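# Jondier bench cell: review from the Hirkurard open day

Jondier sells its bench cell to repair and refurbishing shops. I went to the October open day at Hirkurard to see it do board work on used Dell machines, and had most of an afternoon with it. 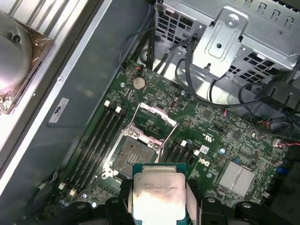 The cell is a single arm with a two-finger parallel gripper, run from Brernomico's task software. List configuration includes the wrist camera and one set of black fingers. Grip force is set per part, from 3 N to 30 N.

Processor placement is the task most visitors came for. The socket is LGA, so the pins are on the board and a small lateral error is expensive. Jondier quotes 125 seconds for a full cycle, from pick to closed load plate. Hajar Younis, who ran the demonstration, puts the current test log at 1,029 placements on scrap boards. I asked for the failure breakdown and was told it would be sent on. It has not arrived.

Approach is slow and the fingers stay low beside the chip, a sensible choice with tall memory slots either side of the socket. Glare from the heat spreader is the weak point. The vision settings have to be tuned to the lighting, and a bare metal case makes this worse - budget time for it.

Cleaning off old thermal paste is not included. Usuga makes a wiping tool that fits the same wrist, priced separately at 3,000 euros.

Good: force control, clear logs, quick finger changes.

Poor: lighting sensitivity, thin manual, no cable handling. Leads lying across a board must still be moved by hand.

Worth a trial for shops with long runs of one model. For mixed stock I would wait for the next software release.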